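Notebook, September
Religion question wording study, Brastitz sample

Started 9:20. Second pass through the open-ended returns from the mail wave. 141 forms came back from the Brastitz list, 121 usable after removing blanks and the ones where the household grid was filled in for a different address. Denier form is the one with the leading stem ("What is your religion?"). Su form is the two-step one ("Do you regard yourself as belonging to a religion?", then "Which one?"). Same paper, same order of items otherwise.

The two-step form gives more "no religion" answers, as expected from the pilot. I am not going to write down a size for the difference until the weights are fixed. The current weights still use the old age bands and the over-75 cell is too thin.

Coding problems, so they don't get lost:

- "Baptized but no" written next to a ticked box. On the Denier form I code the tick. On the Su form the same person would probably have stopped at step one. This is the effect we are trying to measure, so the margin note has to be kept as a separate variable and not used to overrule the tick.
- "Christian (culturally)". Oľga Kováčik wants this under affiliation, no practice. I had it under other. Changed to hers; her code also matches the interview wave.
- "None of your business". Refusal. Do not merge with "none". The script did merge them, because it matches on the first word. Fixed in the dictionary, reran, checked by hand against the paper.
- "Humanist" and "atheist" in the write-in line. Keep both strings, code to no religion at the top level. Same treatment for "agnostic", with a flag.
- "Spiritual". Left open. See below.

Reran the coder after the dictionary fix. 2 forms still fall through with no code at all. Both are handwriting, one possibly "Unitarian". Set aside for Oľga to read cold, without my guess on them.

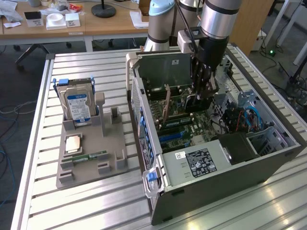

Tower on its side on the slotted table, side panel off.

Attendance item. "How often do you attend services, apart from weddings and funerals?" Several people crossed out "apart from weddings and funerals" and then answered "weddings and funerals". Fair enough. Coded as never, plus a flag for the edit. If the flag turns up mostly among the ticked-but-not-practicing group, it belongs in the write-up next to the stem result.

Checked whether item order could be doing some of the work. On both forms the religion question follows country of birth and language at home, so it reads as a background question, and people may answer with how they were raised. Dullura put theirs after the opinion items. Their tables can't be set beside ours without a note on that. I would like a third form with our stem in their position, but that means another print run and another mailing.

"Spiritual" again. Three options: a code of its own, no religion with a flag, or other. The top-level table has no room for a code of its own and the cell would be too small to publish. Flag for now. Oľga prefers other, on the grounds that the respondent wrote something down and did not tick the no box. She has a point for the Denier form, where the no box is last in the list and easy to miss. Weaker for Su.

Open:
Age bands, then weights, then the difference.
Oľga to read the two unread forms.
Decide "spiritual" before the interview wave is coded - otherwise we do it all twice.
Ask Dullura for their full questionnaire, not only the religion page.

Stopped 4:45. Coded file saved as version 9, dictionary saved with it.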